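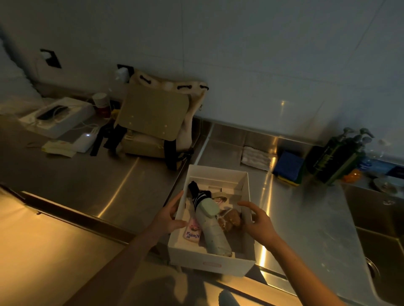

사람 손 시연만 충분히 모으면 원격 조종은 안 해도 된다, 손목 궤적만 깨끗하면 그리퍼로 옮기는 건 리타기팅이 알아서 한다는 게 오전 회의에서 나온 말이다. 반대 의견은 별로 없었다. 나는 못 믿겠어서 따로 적어 둔다.

연구노트 > 시연 수집 > Stovach > 상자 다루기 > 4월

지금까지 모은 손 시연은 271개. Nusorex로 돌려서 손목 자세가 끝까지 이어지는 것만 남기니 176개다. 나머지는 대부분 손가락이 상자 벽 뒤로 들어가는 구간에서 추적이 튄다. 뚜껑 없는 상자를 양손으로 잡을 때 왼손이 안쪽 벽을 쥐고 오른손이 테두리를 넘어가는 자세가 있는데, 우리 그리퍼로 이걸 어떻게 흉내 내겠다는 건지 모르겠다. 벽이 얇아서 사람은 손끝 힘으로 조절한다. 궤적에는 힘이 안 남는다.

원격 조종 쪽도 자랑할 건 없음. Fothergill 암으로 같은 작업을 50번 했는데 끝까지 간 게 30번. 조종자가 화면만 보고 깊이를 맞추느라 상자 앞에서 자꾸 멈칫거린다. 이 멈칫거림까지 정책이 배운다. 지난번 모델이 아무것도 없는 데서 한 번씩 서던 것도 같은 원인으로 의심하는데 확인은 못 했다. 그래도 실패한 시연에는 그리퍼가 실제로 미끄러진 기록이 있어서 쓸 데가 있다. 손 시연에는 실패가 거의 없다. 사람은 상자를 잘 안 떨어뜨린다.

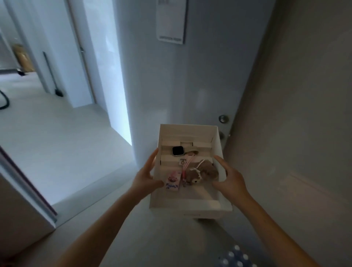 그래서 두 데이터를 섞자는 얘기가 또 나오는데, 비율을 무슨 근거로 정할지는 아무도 답을 안 했다. Sileck 문서에 있는 기본값을 그대로 쓰자는 건 반대. 그 값은 한 팔 작업으로 맞춘 거라 양손에 그대로 맞을 이유가 없다. 굳이 섞겠다면 원격 조종만 쓴 모델을 먼저 학습시켜 놓고 비교해야 한다. 비교 대상 없이 섞은 모델 영상만 보여 주면 나는 서명 안 함.

내용물 문제도 남아 있다. 물건이 든 상자를 기울이면 안에서 쏠리고 무게중심이 바뀐다. 사람은 느끼고 바로 손을 고쳐 잡는데, 라벨에는 그냥 '상자 이동' 한 줄로 들어간다. 고쳐 잡는 순간을 따로 표시하자고 전에도 썼다. 반영 안 됨. 라벨 도구에 항목 하나 추가하면 되는 일이다.

할 일
- 남긴 176개 중 중간에 고쳐 잡는 구간 직접 표시
- 원격 조종 실패분은 지우지 말 것 (서버 정리할 때 또 날아갈까 봐 적음)
- 그리퍼 패드 마모 확인, 오후 3시 이후에 장비 빔
- 리타기팅 결과를 실기에서 빈 상자로 먼저 돌려 보기. 시뮬레이션 성공률은 이 노트에 안 적겠음

빈 상자도 못 들면 회의 때 나온 얘기는 처음부터 다시 해야 한다.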